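Caixas brancas, sem tampa: em defesa de um padrão comum de arrumação

Opinião
Direção de Espaços e Equipamentos, Instituto Vollel
16 de setembro de 2026

A revisão do regulamento interno de arrumação dos postos de trabalho do edifício Osdale reabriu uma discussão que muitos consideravam menor. Pergunta-se se a instituição deve impor um único tipo de recipiente para os objetos de uso corrente ou se deve manter a liberdade de escolha que vigorou até aqui. Esta Direção entende que o padrão comum é preferível e expõe, nas linhas que se seguem, as razões desse entendimento, bem como as reservas que a consulta interna permitiu recolher.

O ponto de partida é conhecido. No último inventário foram registados 1114 objetos de pequena dimensão, distribuídos por 26 postos, guardados em recipientes de origens muito diversas: embalagens reaproveitadas, gavetas soltas, sacos, latas e caixas com tampa de vários formatos. Cada utilizador conhecia o seu sistema e, em regra, apenas o seu. Quando alguém mudava de posto, o tempo perdido a procurar uma peça ou uma ferramenta transferia-se para quem chegava, que acabava por abrir tudo, retirar o conteúdo e voltar a guardá-lo segundo outra lógica.

A proposta em apreço é sóbria. Prevê tabuleiros baixos para o que está em uso e caixas altas para o que espera destino, todos brancos, todos abertos em cima, assentes diretamente no tampo do posto.
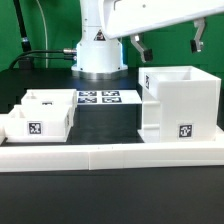
Sustentou-se, em sede de consulta, que a cor é uma questão de gosto e que não cabe a um regulamento tratar dela. Não acompanhamos esta posição. Os tampos do edifício são, na sua maioria, escuros, e o contraste entre recipiente e superfície tem consequências práticas. Um recipiente claro sobre um tampo negro delimita com nitidez a zona de arrumação e torna evidente o que ficou fora dela. O utilizador que termina o seu período vê, num relance, se deixou alguma coisa por recolher. Com recipientes escuros ou transparentes, essa leitura exige atenção, e a atenção é precisamente o que falta ao fim de um dia de trabalho.

Quanto à ausência de tampa, a objeção mais frequente diz respeito ao pó. A objeção é justa e não deve ser minimizada. Um recipiente aberto obriga a uma limpeza regular que um recipiente fechado permite adiar. Sucede, porém, que o adiamento também tem custos. Nos armários do pavilhão Arier foram encontradas caixas fechadas cujo conteúdo ninguém soube identificar e que ocupavam prateleiras inteiras há vários anos. A tampa protege o objeto, mas protege igualmente a desarrumação, e a experiência desta Direção é que a segunda proteção dura mais do que a primeira.

Há exceções, que o texto do regulamento deve acolher sem hesitação. Materiais sensíveis à luz ou à humidade, documentos com dados pessoais e produtos de limpeza continuarão em recipientes fechados, fora do tampo. Para tudo o resto, a regra da caixa aberta afigura-se suficiente.

A altura dos recipientes merece uma palavra própria. O tabuleiro baixo serve para escolher; a caixa alta serve para reunir. Confundir as duas funções é a falha que com maior frequência se observa nos postos visitados. Quem guarda objetos pequenos em caixas altas passa a procurá-los às apalpadelas, e quem amontoa objetos volumosos num tabuleiro baixo vê-os deslizar para o tampo à primeira deslocação. A proposta atribui a cada posto os dois tipos, deixando ao utilizador a decisão sobre a quantidade de cada um, dentro dos limites da superfície disponível.

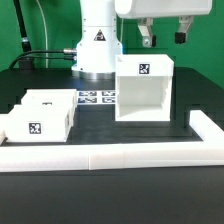 A posição dos recipientes no posto

Discutiu-se também se a colocação dos recipientes deveria ser fixada. A versão inicial do regulamento trazia uma planta, com distâncias ao bordo do tampo e uma orientação obrigatória. Esta Direção propôs a sua eliminação, e mantém essa proposta. Um padrão que prescreve tudo acaba por ser cumprido apenas nos dias de visita. Parece-nos razoável exigir que os recipientes fiquem ao alcance da mão, que não sejam empilhados enquanto contiverem objetos e que os cabos não lhes passem por cima. A disposição concreta deve caber a quem trabalha no local.

Admitimos que esta abertura desagrade aos serviços de limpeza, que pediram posições constantes em todos os postos. O pedido é compreensível, uma vez que a limpeza de um tampo se faz mais depressa quando se sabe de antemão o que é necessário levantar. Propõe-se, em resposta, que os recipientes sejam deslocados pelo próprio utilizador no último período de cada dia, de modo que a superfície possa ser limpa sem que terceiros tenham de tocar no conteúdo.

A identificação dos recipientes

O ponto em que a consulta revelou maior divisão foi o da identificação. Alguns serviços defendem etiquetas escritas à mão, por serem fáceis de alterar. Outros preferem códigos impressos. Houve ainda quem sustentasse que um recipiente aberto dispensa qualquer identificação, visto que o conteúdo se mostra por si mesmo. Este último argumento tem alguma força quando o recipiente está cheio. Perde-a por completo quando está vazio, que é o momento em que mais importa saber a que lugar pertence. 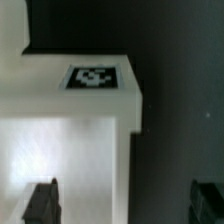
A etiqueta manuscrita tem a vantagem de poder ser lida por qualquer pessoa, sem aprendizagem prévia. Tem, em contrapartida, uma vida curta: a tinta desvanece-se, a caligrafia varia e as abreviaturas multiplicam-se até perderem sentido. O sinal gráfico de forte contraste resiste melhor a esse desgaste. Um quadrado negro com orla clara e um desenho branco de pequenas células, aplicado na face superior de um volume branco, distingue-se do fundo mesmo quando é visto de viés e a forma quadrada se deforma em trapézio. A fragilidade deste sinal está noutro lado, pois nada diz a quem não disponha da correspondência entre o desenho e aquilo que designa. Por essa razão, a nossa preferência vai para uma solução mista, com o sinal impresso numa face visível e uma designação curta, em caracteres legíveis, junto dele.

A designação deve referir a função e evitar a enumeração do conteúdo. «Por devolver» ou «em uso» são expressões que se mantêm válidas durante muito tempo; uma lista de objetos fica desatualizada na primeira semana. Recomenda-se igualmente que não figurem nomes de pessoas. O recipiente pertence ao posto e nele deve permanecer quando o utilizador muda.

Custos e calendário

A aquisição prevista é de 246 recipientes, a fornecer pela casa Moodley, com a qual o Instituto mantém contrato para mobiliário auxiliar. O encargo é modesto quando comparado com o das campanhas de inventário, a última das quais se prolongou por quase 11 meses e mobilizou pessoal de três serviços. Seria, contudo, imprudente prometer que a nova regra tornará os inventários desnecessários. O que dela se espera é que os torne mais breves, e essa expectativa só poderá ser confirmada no próximo exercício.

Esta Direção opõe-se à substituição simultânea em todo o edifício, defendida por uma parte dos serviços. Entregar caixas novas a quem ainda não decidiu o que conservar conduz, com grande probabilidade, a caixas novas cheias de objetos velhos. A triagem deve preceder a entrega, posto a posto, e o que não tiver uso reconhecido deve seguir para o pavilhão Arier ou para abate, conforme o seu estado.

Fica por resolver a questão dos recipientes pessoais, trazidos de casa por alguns utilizadores e a que estes dão, por vezes, manifesta importância. O projeto de regulamento é omisso nesta matéria. Entendemos que devem ser tolerados fora do tampo, na prateleira individual, e que a redação final o deve dizer expressamente. Os serviços que discordem desta orientação poderão pronunciar-se por escrito, junto do secretariado da Direção, até ao fim de setembro.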